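Voltar a escrever cartas

Comecei a escrever cartas outra vez em março, um bocadinho por teimosia. A minha amiga Ingegerd mudou-se para uma aldeia onde a internet vai e vem como lhe apetece, e depois de três chamadas cortadas a meio decidimos que o correio havia de servir para alguma coisa.

A primeira carta custou-me imenso. Sentei-me à mesa da cozinha com um chá, escrevi a data, escrevi "Querida Ingegerd" e fiquei ali a olhar para o papel — quem diria, eu que mando mensagens de voz de seis minutos sem respirar! Acabei por lhe contar do limoeiro da varanda, que este ano resolveu dar flor, e da vizinha de baixo, que anda a aprender acordeão (sempre a mesma valsa, sempre a parar no mesmo sítio). Quando dei por mim tinha quatro páginas e a mão dorida.

A resposta demorou quase duas semanas e eu já ia à caixa do correio de manhã e à tarde, como uma miúda. Vinha numa letra inclinada que eu não via desde os tempos da faculdade, com uma receita de pão de centeio copiada na margem e uma mancha de café por cima da quantidade de sal. Fiz o pão na mesma, a olho, e ficou bastante salgado, mas comeu-se todo com manteiga.

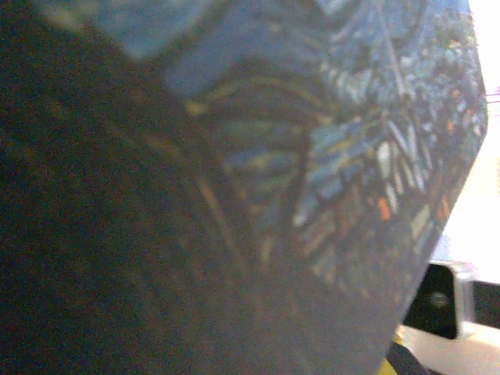

Entretanto o meu cunhado Casimiro quis entrar na brincadeira e mandou-me um postal da Nirkora, a papelaria onde compra os cadernos, com uma única frase: "Está a chover, depois conto." Ainda não contou. Já lhe respondi com duas folhas bem cheias, a ver se o envergonho.

Se alguém quiser experimentar, o meu conselho é não fazer rascunho. As minhas cartas vão riscadas, com setas e coisas acrescentadas de lado, e a Ingegerd diz que é dessas partes que gosta mais. Hoje à noite escrevo-lhe outra vez, que a vizinha finalmente passou da primeira parte da valsa e ela vai querer saber.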